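"The price is the last thing I write": a talk with the owner of a secondhand shop

The shop opens at ten, but the owner is inside from seven. When I came, she was sitting on the floor between two boxes of cups and she asked me to take off my wet coat and hang it far from the books. We spoke for most of the morning. She agreed to the interview on the condition that I do not print her name, because in Mirkbridge, she said, everybody who needs to know it knows it already.

She bought the business from the widow of the first owner. At that time it was mainly furniture, dark and heavy, and the young families in the new apartments did not want it. "A wardrobe of two meters forty, where will they put it? They have ceilings of two meters fifty and a baby," she said. In the first June she sold one chair. She remembers the chair well, and also the man, who came back the next day to ask if there was a second one.

Now she keeps small things for the house: kitchen items, lamps, baskets, racks, boxes, sewing tools, some toys. I asked how she decides what to take. She answered that she decides with her hands before she decides with her eyes. "I lift it. If it is a pot, I turn it and I feel the bottom. If it is a chair, I sit, and then I sit badly, like people really sit. The eyes are easy to please."

People bring her things in cars, in strollers, once in a rowing boat from the other side of the river. She pays a little for good pieces and nothing for the rest, and she says this to them at the door. It is the hardest part of the work. "They bring me the dishes of their mother. For them it is 800 euros of memories. For me it is a set with three plates missing. I must say this politely, and I have had to learn how."

How does one say it politely?

"Slowly. And first I ask them who cooked on Sundays."

She showed me her notebook, which is really a school notebook with a blue cover. Every object gets a line, with the day it came and the shelf where it stands. When the object is sold, she draws the line through with a ruler. There were 292 lines in the present notebook, and 107 of them were already crossed out. The columns are narrow and there is no place for a price. The price goes on a paper tag, at the very end, after the cleaning and the repair. She told me that if she writes the price too early, she begins to clean according to the price. 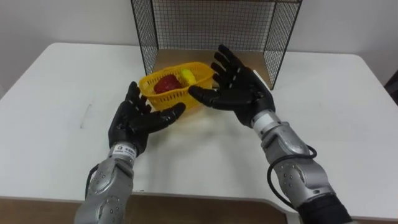 A yellow plastic basket on a white table, with a black wire-mesh frame behind it.

Plastic was a subject on which we did not agree at first. I said that I would not expect it in a shop of this kind. She became quite serious. A good plastic basket, she said, can live longer than its owner, and it is a pity to throw it away only for the reason that it was cheap. She washes plastic with warm water and dish soap, never with powder, and dries it in the shade. Wire goods she brushes with an old toothbrush, and she looks for rust at the corners, where one wire crosses the other. Rust on the surface she removes. Rust inside the joint she refuses.

The repairs she learned from a workshop called Kılıçarslan, where she went two evenings a week during one winter. They taught her to glue, to solder and to wait. "I was bad at the waiting. I opened the clamp after one hour to look, and of course it was spoiled." She still buys her glue from them, and a wax from Posano that smells strongly of oranges. The whole shop smells of it a little.

I wanted to know if the internet is a danger for her. She shrugged. For two years she sold also on a site named Hasora, and she sent 128 parcels. Then she stopped. The money was not bad, but in the evenings she was only packing, and the shop had no paper left for wrapping the cups of the people who stood in front of her. Perhaps she will begin again when her knees become worse.

Toward noon a boy came in with his grandfather and looked for a lamp. He wanted the green one, and the grandfather wanted the one with the stronger foot. She let them discuss and went back to her cups. They left without a lamp.

"They will come for the green one," she said, and passed me a cup to dry.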